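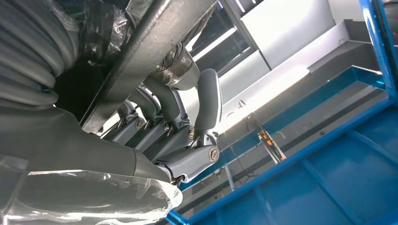
A jointed gray hand with one finger curled upward.

Dodell Flower School Opens Registration for Summer Wreath and Dried Flower Workshops

DODELL, March 25, 2023 - The Dodell Flower School will offer a new series of workshops on growing, drying and arranging flowers this July, taught by floral designer Vilgot Wallin and grower Jérémie Pichon. Registration is open now through the school's office and website.

The series is made up of three workshops. Each one stands on its own, and students may sign up for a single session or for the full set. No earlier experience is needed for the first two. The third is meant for people who have already made at least one wired piece, either at the school or somewhere else.

The first workshop, Cutting for Drying, takes place outdoors at Heydari Farm, where Pichon grows strawflower, statice, larkspur, yarrow and several kinds of ornamental grass. Students will learn when to cut each plant, how much leaf to strip and how to bunch stems so that air can move through them. Larkspur is cut when most of the florets on the stem are open. Strawflower has to come in well before that point, while the center is still closed, or the head will keep opening as it dries and drop its seed. Everyone takes home five bunches to hang.

"People bring me hydrangeas that went brown in a week and ask what they did wrong," said Pichon. "Most of the time they cut too early. The petals need to feel a little papery on the plant. We will spend a good part of the morning just walking the rows and touching things."

The second workshop, The Summer Wreath, is held in the school's main studio. Wallin will show two ways of building a wreath, one on a grapevine base and one on a wire ring packed with moss. Students choose which to make. Dried material from the farm will be supplied along with fresh herbs and eucalyptus, which will dry in place on the finished wreath. Bases, paddle wire and ribbon are included in the fee.

The third workshop, Large Arrangements for the Table, is the longest of the series. Students will design a low centerpiece for a long table using both dried and fresh stems. Wallin will cover wire and chicken-wire mechanics, color, and how to keep fresh stems in water next to dried ones that must stay dry. The session does not use floral foam, in keeping with the school's practice in its other classes.

"I like a centerpiece that you can see over," said Wallin. "Once you have the height right, you can be quite loose with the rest. I would like students to leave with one piece they are happy with and enough skill to make it again in the fall with whatever is in their own yard."

The fee is $185 per workshop. Students who register for all three at the same time may bring a guest to the farm session at no charge. The guest may walk the rows and cut flowers but will share a work table with the student.

Vases for the third workshop come from Kurumo, a small pottery studio that makes low stoneware bowls for the school. The bowls are part of the fee and go home with the students. Glaze colors vary, and bowls are handed out on the day in the order that people arrive.

Students should bring their own hand pruners and a pair of gloves. Pruners can be borrowed from the school by asking at the time of registration. For the farm session, closed shoes and a hat are strongly advised, as there is little shade between the rows. The farm session goes ahead in light rain. If there is a storm, it will be moved to another day in July and those who cannot make the new date will receive a full refund.

Cancellations made at least 2 weeks before a workshop are refunded in full. After that, a place may be passed on to another person but the fee cannot be returned.

The studio is on the ground floor and has step-free access. Paths at Heydari Farm are grass and can be uneven. Anyone who needs a seat or a higher work table at either location is asked to mention it on the registration form.

Dates, starting times and directions to the farm are listed on the registration page. Gift certificates are available for all workshops and can be picked up at the school or sent by mail.

About the Dodell Flower School
The Dodell Flower School teaches flower growing and floral design to home gardeners and people starting out in the trade. Classes run from early spring through the winter holidays. The school also publishes Stestasum, a seasonal newsletter with planting notes and class announcements, which is free to anyone who signs up at the office.

Media contact: Vilgot Wallin, Dodell Flower School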